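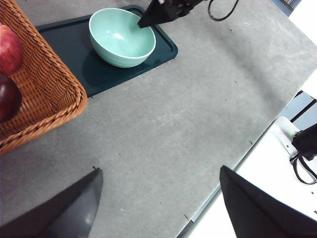

Svenja Sperling put the case against wrist cameras to us very plainly when we began: the closer a camera sits to the fingers, the less it knows about the rest of the job. We have come to agree with half of that. A wrist view is wonderful at telling the policy where an edge is, and poor at telling it how far along the task has come. The method in this section, which we call Reinholz, grew out of trying to keep the first without paying for the second.

Figure 4. Wrist view and fixed-camera views from the Paditham table. The wrist view shows the camera's own fingers in the foreground and a finger of the other arm at the right rim of the bowl. The fixed views take in the woven basket, the bowl and the dark tray.

4.1 Two encoders, one gate

Each camera has its own encoder, and the features are joined by a small gate that is updated at every control step. The gate sees the joint positions of both arms plus a short history of its own outputs. It does not see the images. We tried the obvious alternative first and let it see everything, and it learned to ignore the fixed camera almost completely, even in episodes where the wrist camera was pointing at bare table. Cutting it off from the pixels fixed this in an afternoon, and we are still a little delighted by how simple the change was.

Training used 900 demonstrations of moving toy produce between a basket and a bowl. Object positions were varied between episodes, as was the starting pose of each arm.

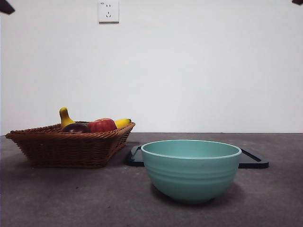

Why not just add a second fixed camera and drop the wrist views altogether, one reader of an early draft asked, and the question deserves a proper answer. From the side, the basket wall hides the lower part of whatever lies inside. In Figure 4 the eggplant barely shows above the woven rim. A policy working from this side alone can find the basket easily, but it has to guess how deep to reach. A second side camera would help with some of these cases and leave others as they are – the wall goes all the way around.

4.2 Memory of the fixed view

The gate alone still left one problem. An arm can pass between the fixed camera and the bowl, and for a second or so the scene encoder has little to say. We therefore keep a running summary of the fixed-view features and let it decay slowly while the view is blocked. The Jundus simulator was used to choose the decay rate. We then kept the same value on the real table with no further tuning, which worked far better than we had expected.
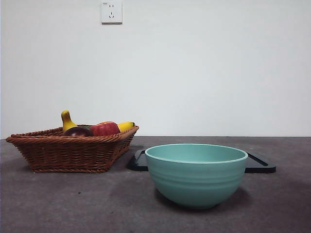
4.3 Results on held-out starts

We ran 40 trials per method from starting layouts that do not appear in the training set. Reinholz finished more of them than the Amix baseline, and the gap was widest when the target lay low in the basket. Removing the memory hurt most during transfers that needed both arms. Removing the wrist encoders hurt nearly everywhere, with reaches stopping short or pressing on the rim.

The gate traces were the most enjoyable part of the analysis. Weight moves toward the wrist as the fingers close in, then swings back to the fixed view once the arm lifts. No loss term asks for this. The remaining failures are mostly slips during the lift, and neither the gate nor the memory addresses them.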